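Table-layers and tidiers wanted for November - come and put cups and bowls away with us

Hello! I'm Karlijn Hendriks and I look after the sorting and stacking study at Uniyal. We've got spaces left for our November sessions and I'd love to fill them with people who have ordinary hands, ordinary kitchens and opinions about where the bowls go. (Everybody has opinions about where the bowls go. I once fell out with a flatmate for a fortnight over nesting.)

What we're interested in is how people tidy a small table of crockery when they're left to get on with it. Do you stack the cups first? Do you match by colour, or by size, or do you just grab whatever's nearest? Do you put a bowl inside another bowl even when they don't quite fit? My colleague Mostafa Shehata has been going through the earlier sessions and keeps finding habits we hadn't thought to ask about, so we're running a bigger round.

We need 36 people altogether and have 28 signed up, so please don't leave it too long.

What you'd be doing

You come to us once, for 2 hours including a proper tea break. You'll be at a table with a green cloth on it and a set of coloured plastic cups, plus bowls and a plate in various colours. We mix them up, you sort them out, we mix them up again. Some rounds have a rule, such as "nest whatever will nest" or "leave the bowls till last", and some have no rule at all, and those are my favourites because people go off in such different directions. You'll do plenty of rounds but they're short, and you can sit or stand as you like.
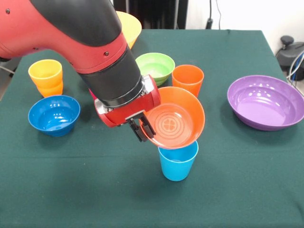
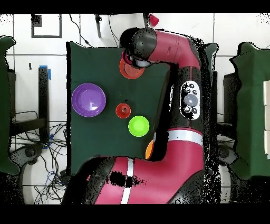 Between rounds we ask you a few questions. Why did that one go there, was anything awkward to pick up, would you do it like that at home? You can say "no idea, I just did it" and we'll write that down quite happily. At the end there's a two-page form about your own cupboards, which takes most people ten minutes, though Yoon-hee Chae on our team says hers would take an hour because of all the lids.

Who we're looking for

Anyone over 18 who can lift a light plastic bowl with one hand or two. Left-handers, please do get in touch - we're short of you! We'd also like to hear from people who wash up or clear tables for a living, parents of small children (you've handled more plastic cups than the rest of us put together) and anyone who has arthritis or a weaker grip and is comfortable trying it. We'll go at your pace and you can stop whenever you want, without having to tell us why.

You do need to be able to tell the colours apart for some of the rounds. If you're colour-blind, write to me anyway, as there's a separate set of rounds that goes by shape and size and I've got places on it.

You don't need any experience, and please don't practise beforehand.

What you get

A £28 voucher, handed to you on the day, and your bus or train fare back if you keep the ticket. Tea, coffee and biscuits too. If you have to leave early you still get the whole voucher.

Where and when

We're in room 612 at Uniyal. There's a lift, and an accessible toilet on the same floor. Sessions start at 10 in the morning, 2 in the afternoon and 5.30 for people coming from work. The later ones go quickest, so if you can do a morning you'll have a much better choice of dates.

Wear whatever you like, but sleeves that roll up are a help - long floppy cuffs do tend to catch on the cups and knock things over, and I say that as the owner of many long floppy cuffs.

Your details

We record which items you moved and in what order, along with your answers. Your name is kept apart from all that, and you can ask us to take your answers out at any point up to the end of the study. I'll send you the full information sheet before you decide anything, and there'll be time to go through it together when you arrive.

How to sign up

Write to me, Karlijn, care of the Uniyal front desk, or leave your name and a phone number there for Lucimara Mendonça, who does the bookings. Tell us whether you're left- or right-handed, which start times suit you and whether there's anything we should set up differently, such as a higher chair. Lucimara will ring you back with a date.

And if you've got a friend who restacks the dishwasher after you've done it, bring them along. They can have the slot after yours.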